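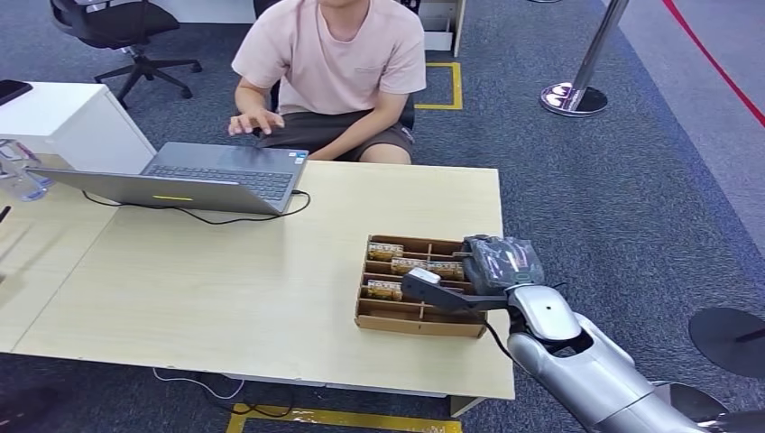

The compartment tray has replaced the snack bowl on the work table. It is low, brown cardboard, divided by thin partitions, and it holds small wrapped packages one to a cell. A bowl hides its bottom layer. With the tray, stock level is readable from a chair.

Rules so far:

- One item per compartment, no stacking.
- Labels up.
- Refill on Sunday, or when 3 are left.

The inventory lives in a spreadsheet on the laptop. Columns are item, date in, date out. Jolene wanted a price column as well. I added it in April and it has been filled in twice.

Two problems remain. The partitions are friction fit, so they lift when a package is pulled out at an angle. A strip of paper tape along the bottom edge holds them for a few weeks. The second is the charging cable, which takes up more of the tabletop than the tray does. I ordered a 50 cm one from Skuvby and it was too short to reach the outlet with the laptop in its usual place. It goes back tomorrow.

Alby asked for the cell dimensions. They are 60 mm on the long side – I still have to measure the short side and the height, and will add both to the parts page.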